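Speaker notes: The drawer fault
Session at Olbridge, Monday, 20 minutes plus questions
Hajar Bouzid

Opening

Say who I am and get going. I work on the two-arm kitchen policy at Cludano. In May we found that it had been failing in a way our scoring did not catch. Talk is about that fault and what we changed. Nothing in it is specific to our hands or our simulator.

Slide 2, the task

Task is short. Cup in the left hand, open drawer on the right, cup goes into the drawer, right hand pushes the drawer shut. Both arms run from one policy. All of it in simulation so far. We had planned to move to the test bench at Chisholm in the summer.

Slide 3, the number we were proud of

2616 episodes in the evaluation set. 2546 scored as success. Leave the slide up for a moment. Mention that this number went into the Plarkunden progress report.

Slide 4, what the number meant

Success was defined as cup inside the drawer volume and drawer closed at the last time step. It did not look at anything in between. Fouad El Idrissi was going through contact logs for another reason and saw force spikes on the left fingers. He pulled the episodes. In 23 of the successes, the right hand started closing the drawer while the left hand was still inside it. The hand got pinched, the simulator let it slip through the drawer front, and the episode ended with everything in place. Scored as success.

On hardware that is a broken finger, or a broken drawer, or both. If a person is working next to the robot it could be their hand.

Slide 5, cause

Two things together.

First, the closing motion was triggered by the cup's position and not by the left hand's position. Once the cup crossed the drawer edge the policy treated the job as done.

Second, our contact settings were soft. We had loosened them in the first year to keep the solver stable and never tightened them again. My decision, say so.

Slide 6, start of the task

Talk over this one, don't read. Point out the handle and the right hand waiting low beside it. The cup is on its side in the left hand, so the hand has to turn it before letting go, and that turn is where the extra time goes. The policy did not wait for it.

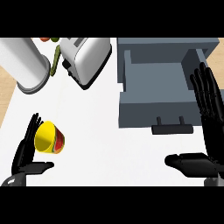
Fouad El Idrissi wants it said that the contact check should have stopped the run, and that fixing the trigger alone would only hide the next fault of the same kind. I agree with him. Go to the fixes.

Slide 7, fixes

Any finger force over the limit now ends the episode as a failure. Contacts are back to stiff, which made training slower. The right arm cannot move toward the drawer until the left wrist is outside it. That rule sits outside the policy.

After retraining we still had 4 pinch events on the same set. All were stopped by the force limit. The Chisholm tests are on hold until we understand them.

Questions

Likely one: why not slow the closing motion down? We tried it. Fewer spikes, same fault.

Contact logs are available to anyone who asks. Leave my address up on the last slide.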